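**Snack bins with a cut-out handle – worth it or a con?**

*Pantry & Storage board, May 2, 2018*

**munthorpe_mum**

The Stever shop in Munthorpe has white plastic bins on special and my sister reckons they've changed her life. I have my doubts. We go through a lot of muesli bars and at the moment they live in the boxes they came in, which cost me nothing. Can anyone tell me what a plastic tub does that a cardboard box doesn't?

**gumleaf50**

Holds more air, mostly.

I bought 2 of the Jekar ones in November. The idea was nut bars in one and everything else in the other. Lasted until the first school morning. They're easy to wipe out, I'll give them that, and the handle is good if your shelf is above head height. Mine isn't.

**tidybench**

Disagree with gumleaf. The trick is to do the sorting at the table with the whole lot in front of you. People try to do it standing at the pantry door and then wonder why it's a mess. I put a dark rubbery mat down so nothing slides about, tip the bars out and put them away one at a time. Two open white bins, no lids, because a lid is just one more thing for the kids to leave on the floor.
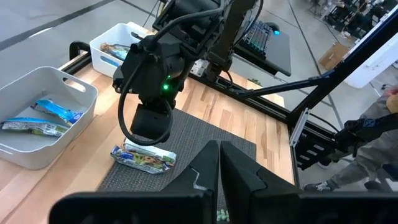

You do need to be strict about what goes where, though. I sort by what's in them and ignore the colour of the wrapper, as half the brands use blue for everything now. Nuts go in the back bin, and that's the one that stays home on school days. It takes me less time than boiling the kettle.

**gumleaf50**

So the mat's doing the work and the bins are along for the ride. You could do all that with two shoeboxes.

**tidybench**

You could, until something leaks in one. Try wiping yoghurt coating out of a shoebox.

**cuesta_st_3000**

I'm with the shoebox camp. I've seen the bins at the Cuesta Street market and the plastic flexes when you pick one up by the handle. Fine for a handful of bars. I wouldn't trust it with tins, whatever the label says. Also "pantry system" is a big name for a tub.

And has anyone noticed the bars get crushed either way? Ours come out of the packet crumpled before they've been near a bin.

**tidybench**

I never said tins. Snack bars weigh nothing.

**munthorpe_mum**

Right, so the case for is that they wipe clean, and the case against is that I'd be paying for something the recycling gives me free. Still not convinced about lids either way – we get pantry moths here.

**gumleaf50**

If you've got moths you want jars, and that's another thread.

**munthorpe_mum**

I'll borrow my sister's for a week and see. If the nut bars end up in the wrong one by morning tea I'm going back to cardboard.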